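Accueil du syndicat > Mutuelle et élections > Questions fréquentes

Ce site utilise des cookies pour mesurer l'audience. Accepter / Refuser

Appel à financement politique de la mutuelle Wikent : vos questions

Mis à jour le 7 septembre 2022. Réponses rapides, on complètera au fur et à mesure.

C'est quoi, le fonds Wikent ?
Une caisse séparée. Sert à soutenir des candidats aux élections de l'assemblée régionale de Lovcombe. Alimentée par les dons des salariés et des adhérents qui le veulent bien. Rien à voir avec vos cotisations santé, comptes distincts, banque distincte.

Mes remboursements de médicaments changent ?
Non. Ni le taux, ni le délai. Ordonnances comme d'habitude, tiers payant pareil. Le vote sur le plafond des traitements longue durée passe en décembre devant l'assemblée, et d'ici là le barème actuel s'applique. 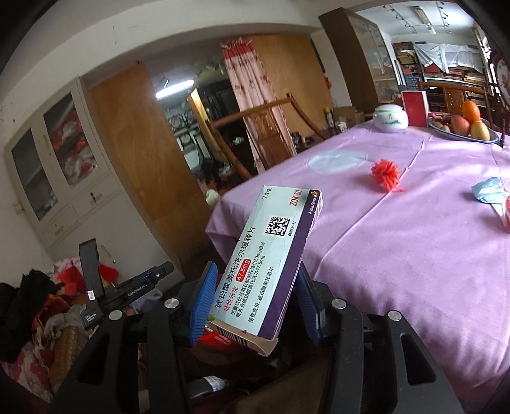 Qui décide des candidats soutenus ?
Un bureau de neuf personnes, présidé par Naveen Garg. Quatre sont élues par les adhérents, les autres nommées par le conseil. Réunion à huis clos, mais le relevé de décisions est publié sous 48 heures. Demandez-le au siège si vous ne le trouvez pas en ligne, ça arrive.

Je suis obligé de donner ?
Non. Et votre employeur n'a pas à savoir si vous donnez ou pas. Si on vous met la pression, écrivez-nous, on transmet.

Combien au maximum ?
20 euros par mois et par personne. Au-delà, le virement est rejeté. Pas de don en espèces, pas de don au nom d'un tiers (conjoint compris, on nous pose souvent la question).

Quels districts ?
Posmont et Malhotra pour l'instant. Les deux sièges sont serrés et les sortants siègent à la commission santé. Pour les autres districts, rien de voté. La liste circulant par mail la semaine dernière est fausse, ne pas la relayer svp.

La mutuelle soutient un seul parti ?
Les statuts disent non. Dans les faits, à la dernière élection, les deux tiers des sommes sont allés au même camp. C'est public, voir le rapport annuel, dernière annexe. Chacun se fera son avis.

J'ai reçu un tract Wikent chez moi alors que je ne suis pas adhérent. Normal ?
Possible. Les tracts sont distribués par rue, sans fichier nominatif. Si par contre votre nom est imprimé dessus, c'est un autre sujet : gardez l'enveloppe et contactez nous. Si le courrier ne porte pas votre nom, vous pouvez le jeter, pas besoin de nous le renvoyer. 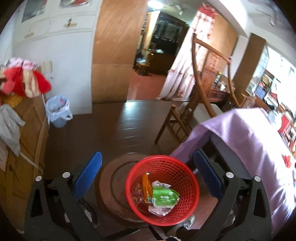 Corbeille rouge ajourée et tabouret rond à plateau de verre.

Comment arrêter un don mensuel ?
Espace adhérent, rubrique Fonds, bouton Suspendre. Effet au prélèvement suivant. Par courrier c'est plus long, comptez un mois. Les sommes déja versées ne sont pas remboursées, sauf erreur de montant.

Et si je change de mutuelle ?
Le don s'arrête tout seul à la date de résiliation. Vérifiez quand même votre relevé du mois d'après, on a eu des ratés.

Où contester une décision du bureau ?
Lettre au médiateur, à l'adresse du siège de Lovcombe. Joindre le numéro de la décision. Pas de formulaire, une page suffit. Il répond par écrit, et sa réponse est versée au dossier du bureau.

Contact : section Lovcombe, permanence le mardi matin | Mentions légales | © Section syndicale Lovcombe | Haut de page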